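サポートチケット #522
件名:手持ちグリッパーの記録で、布を持ち上げたところからデータが欠けます
カテゴリ:学生プロジェクト/ハンドグリッパー/記録ソフト
状態:解決済み
登録:2024年12月
製品:Sonunitz 記録ソフト、Rillham 手持ちグリッパーキット

【最初の投稿】

お世話になっております。Wullora工科カレッジのロボット部で、布をたたむ動作の課題を担当している学生です。私は日本語が母語ではありませんので、読みにくいところがありましたら申し訳ありません。できるだけ正確に書きます。

私たちのチームは、手持ちのグリッパーで布を扱い、そのときの映像と指の開き幅を一緒に記録しています。提出先はBaldursdóttir杯の学生部門です。規定では、一回の動作につき2,000コマまで提出できます。

問題は次のとおりです。タオルのような小さい布では、最後まで正しく記録されます。大きい布を持ち上げると、途中から開き幅の値がすべて0になります。映像のほうは続いています。ソフトの画面にエラーは出ません。記録を止めて保存すると、「保存が完了しました」と表示されます。

試したことを書きます。

・ソフトの再起動:変化なし。
・ケーブルの交換:変化なし。
・記録の解像度を一段下げる:変化なし。
・別のノートパソコンを使う:変化なし。
・布を持たないで、指だけを開いたり閉じたりする:正常に記録されます。

値が0になる少し前の一コマを貼ります。

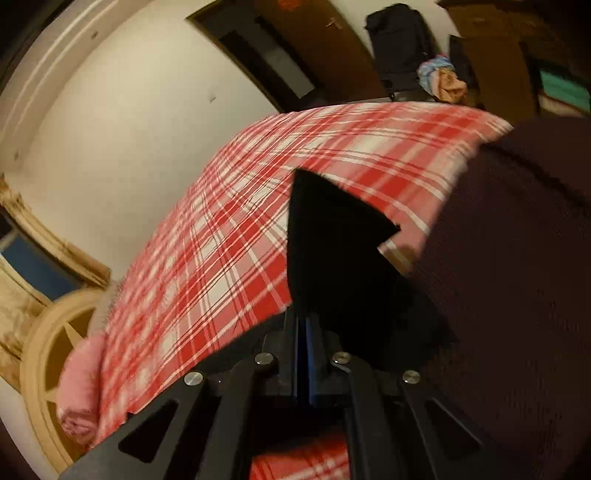

撮影・提供:Wulloraロボット部 布課題チーム

赤と白の格子柄の布を、黒い指の先で下から押し上げているところです。布は指の上にかぶさって、テントのような形になっています。左のほうは柄が少しぶれています。動きが速いことが原因かもしれないと考えて、ゆっくり持ち上げる記録も作りましたが、結果は同じでした。

ログの最後の部分も書いておきます。

width_stream: start
width_stream: marker L ok / marker R ok
width_stream: marker R lost
width_stream: marker L lost
width_stream: fallback=0
video_stream: ok
save: done

どの設定を見ればよいか、教えていただけないでしょうか。

【サポート担当からの返信 1】

詳しいご報告をありがとうございます。ログを確認しました。

marker L と marker R は、指の内側に貼る小さい目印のことです。このソフトは、映像の中で目印を見つけて開き幅を計算します。lost と出ていますので、計算が止まった時点で、目印が二つとも見つからない状態になっています。布が指にかぶさると、目印が隠れることがあります。

次の二点をお知らせください。

1. 目印を貼った位置(指の先に近いか、根元に近いか)
2. 設定ファイルの lost_action の値

【投稿者からの返信】

早いお返事をありがとうございます。

1. 指の先に近い位置です。九月に部の先輩から引き継いだときのままで、私たちは貼り直していません。
2. lost_action = zero となっています。

小さい布のときは先のほうだけでつまみますので、目印の上に布が来なかったのだと思います。大きい布の場合は下から差し込みますので、指がほとんど布の中に入ります。それなら説明が合います。

一つ質問があります。lost_action には、ほかにどんな値を入れられますか。説明書の該当するページを読みましたが、「適切な値を入れること」としか書いてありませんでした。

【サポート担当からの返信 2】

説明書の書き方が不十分で、失礼いたしました。入れられる値は次のとおりです。

zero:0を書き込みます(初期値)
hold:直前の値を続けて書き込みます
blank:空欄にします

提出用の記録には blank をおすすめします。hold は見た目がきれいになりますが、実際に測った値と区別がつかなくなります。

目印のほうは、指の根元側に貼り直してください。根元の板に近いところであれば、布が届きにくくなります。貼り直したあとは、必ず「開き幅の校正」を最初から行ってください。古い校正値のままですと、値が全体にずれます。

【投稿者からの返信】

作業の結果を報告します。

目印を根元側に移して、校正をやり直しました。lost_action は blank に変えました。そのあと、同じ格子柄の布で12回記録しました。

11回は、最後まで値が入っていました。残りの1回は、途中に短い空欄があります。映像を見直したところ、布の角が根元まで下がって、右の目印にかかっていました。この1回は提出しないで、練習用のフォルダに移しました。

校正のとき一度だけ「範囲外」と表示されました。指を完全に閉じる前にボタンを押したためです。私の操作の間違いですので、不具合ではありません。

前に作った記録について、最後に確認させてください。値が0になっている部分を、後から直す方法はありますか。

【サポート担当からの返信 3】

目印が映っていない部分の開き幅は、映像から計算し直すことができません。目印が映っているところまでを切り出して使うか、記録を取り直してください。切り出す場合は「書き出し」の画面で終わりのコマ番号を指定します。

【投稿者からの返信】

わかりました。大きい布の記録は、すべて取り直すことにします。小さい布の記録はそのまま使います。目印の位置が違うことは、提出書類の備考に書きます。

部の手順書にも、目印の位置と lost_action の設定を書き加えました。このチケットは閉じてくださって大丈夫です。丁寧に教えていただき、ありがとうございました。

状態の変更:対応中 → 解決済み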